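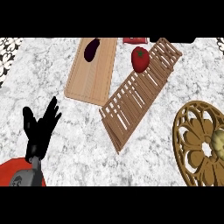 One reader of the Hudlow garden newsletter wrote in to ask why I keep telling people to salt eggplant when her grandmother never did and the dish came out fine. I want to start with her letter, as it covers most of tonight's subject. She is right about the modern kinds. Older varieties were more bitter, and the advice has outlived them.

Slide 2. What this talk covers
Growing eggplant in a short season, picking it on time, and cooking it without it soaking up a cup of oil. I will take seed questions at the end. The handout has the sowing dates, so no need to write them down.

Slide 3. Starting seed
Start indoors 8 to 10 weeks before the last frost. The seed wants warmth more than light at first. I keep the trays on a heat mat set to 78 degrees. Without the mat, germination was slow and patchy. Once the seedlings are up, turn the mat down and give them as much light as you have. Pot up when the second set of true leaves shows.

(Pass the seed packets along the left side of the room. Ask for them back.)

Slide 4. Setting out
Do not rush this. Cold soil stalls the plants and they sulk for weeks. In Vedeswood we wait until June, two weeks behind tomatoes. Black plastic helps. So does a row cover, which also keeps flea beetles off while the leaves are small. Take it off when the flowers open.

Spacing is 2 feet. I have tried closer and got smaller fruit.

Slide 5. The trial bed
We grew 4 varieties last summer, three plants of each except Barroso, where one plant was lost to wilt. Sileo was the earliest and the heaviest cropper. It gave us 37 fruits. Barroso had better flavor but was late, and the last of it got caught by frost. The other two were seed swap finds without proper names. I would not bother with them again.

If someone asks about containers: yes, five gallons or bigger, one plant each, water daily in July.

Slide 6. When to pick
Press the skin with your thumb. If it springs back, pick it. If the dent stays, you are late. Dull skin means the seeds have started to harden. Cut the stem with pruners, do not pull. Pulling breaks branches.

Keep picking even if you have too many. A plant with old fruit on it slows down.

Slide 7. Storage
They do not like the refrigerator. A cool pantry is better, for three or four days at most. After that, roast and freeze the flesh.

Slide 8. Cooking
Back to the letter. Salting does one useful thing, and that is to draw out water before frying, so the slices take up less oil. For roasting or grilling, skip it. Brush the oil on the slices. Do not pour it in the pan. Oven at 425, turn once, and leave them in until they are soft all the way through. Undercooked eggplant is what puts most people off it.

(Recipe cards are by the coffee. Questions until 8:30, then we have to stack the chairs.)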